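Makstead Shared Workshop members open up plans for Nultance, a two-armed robot built between the lathe and the kettle

Jan 14, 2022

MAKSTEAD – Members of the Makstead shared workshop are releasing the full plans, parts list and control software for Nultance, a two-armed robot they have designed and put together in their spare time. Everything goes out free of charge from today, for anyone who wants to build one, change one or just have a good nose through the drawings.

Nultance began as a bench project last June, when Melina Mavromatis, a retired dental technician, cleared a corner of the workshop and asked who fancied helping her make an arm. She had wanted to build one for years and had a notebook full of sketches to prove it. Four people said yes, and by the end of the evening it had been agreed (rather loudly) that one arm would be a waste and it really ought to have two.

"I thought we'd spend a winter making something that waved," said Mavromatis. "Then Juraj turned up with a box of bearings and a drawing for a wrist that was miles better than mine, and we were off. I have never enjoyed a project so much in my life."

The group calls each complete set of arms, grippers and electronics a Nultance pair. The workshop has one pair running and a second on the bench, with its left elbow still in bits while the team tries out a stiffer joint.

HOW IT GOES TOGETHER

The arms are silver-grey with black joints, and each one carries a white, box-shaped wrist module. That module is the part the builders are proudest of. Juraj Čierny, who drew it, went through 28 versions before he was happy. Early ones split along the print lines. Version 11 was strong but so heavy that the shoulder motors complained all afternoon, and version 19 could only be taken apart by somebody with very small hands. The one in the plans comes off with a single hex key, and the gripper stays attached to it, so a worn finger can be swapped at the table with a cup of tea to hand.

Both arms together use 518 parts, counting every screw and washer. The list says which can be printed, which can be cut by hand and which have to be bought. Where a part can be made in more than one way the group has tried to show both, as plenty of people have a decent saw and no printer.

Wiring was the job of Faraji Kashindye, an electrician by trade, who has written a long and very readable chapter on cables. His advice is to leave more slack than looks sensible, then move every joint to its limit by hand before switching anything on.

"The first loom I made was beautiful," said Kashindye. "Tidy as you like, tied down every few centimetres. The arm reached up, and it pulled its own plug out. So now there's a loop at the wrist, it looks a bit scruffy, and I wouldn't have it any other way."

LEARNING ON ORDINARY THINGS

A good deal of the fun has been in finding the robot things to do. The team wanted jobs from a real kitchen or spare room, with doors that swing, shelves at awkward heights and not much space to get a hand in. Members brought in what they had at home: a bread bin, a bathroom cabinet with a stiff catch, a drawer unit, a mini fridge.

The fridge became the favourite. Gwenaël Chevalier, who looks after the software, likes it as a test of reaching into a box with walls on every side. An arm that is perfectly happy in open air can behave very differently when there is a shelf just above it and a side wall close by. The gripper has to go in fairly level, stay clear of the glass and come back out by the same road.

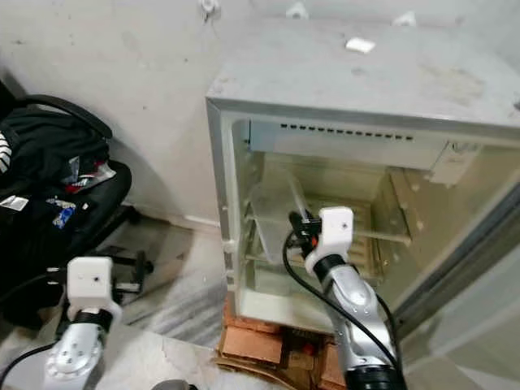
Height matters more than any of them expected. A few centimetres up or down changes which joints do the bending, and a reach that was easy yesterday can leave the elbow with nowhere to go. Chevalier's notes suggest starting with the target at a comfortable level, using whatever packing is lying about to get it there, and only then trying it lower. Cardboard does nicely for light things, stacked flat.

The software lets a person guide the arms through a job and save the movement, then play it back slowly, joint by joint, to see where it went astray. Chevalier has set a target of 1000 saved reaches before the group tries anything cleverer, and they are about halfway there. Members of all ages have had a go at guiding, and the best results so far have come from Stavros Moschos, who says he puts it down to years of getting biscuits off a high shelf without being heard.

"You get a feel for it," said Moschos. "You stop thinking about motors and start thinking about where your elbow would be. The first time I got the gripper in under a shelf and out again without touching anything, I did a little lap of the workshop."

WHAT IS IN THE RELEASE

The release includes drawings for both arms, print files for the wrist and gripper, the wiring chapter, the control software and a build diary kept by Mavromatis from the first week. The diary has been left as it was written, so it includes the afternoon spent looking for a fault in a motor that wasn't plugged in, and a fairly long passage on glue.

There are things the group would like help with. The gripper is good with boxes and handles but poor with anything thin, such as a sheet of paper or a glass shelf. The shoulder makes a clicking noise at certain angles which does no harm that anyone can find, although it annoys Čierny a great deal. The instructions have so far been followed from start to finish by just 2 people outside the team, and more pairs of eyes on them would be very welcome. If a step makes no sense, please write and say so!

Parts of the build were made with offcuts given by Prestine, a sheet metal firm in Makstead, and the motor boards were bought at a reduced price from Xenos. Neither firm has any say in the design.

COME AND SEE IT

The workshop is holding open evenings for anyone who would like to see Nultance, try guiding an arm or bring along something for it to reach into. No experience is needed. Children are welcome with an adult, long hair should be tied back, and sleeves rolled up if they're floppy. Builders who are part way through their own arms are encouraged to bring them, finished or otherwise, and there is bench space and a spare power supply for anyone who needs one.

Dates are on the workshop noticeboard and in the members' newsletter. Printed copies of the plans can be picked up at the front desk for the cost of the paper.

ABOUT THE WORKSHOP

Makstead shared workshop is a members' space with areas for wood, metal, sewing and electronics. Members pay a monthly fee and can use the tools once they have been shown how. Current projects besides Nultance include a pedal-powered grain mill, a set of hand bells and the slow repair of a canal boat engine.

Press contact: Melina Mavromatis, Nultance build group, Makstead shared workshop. Interviews with the builders can be arranged, and reporters are welcome to have a go on the arms.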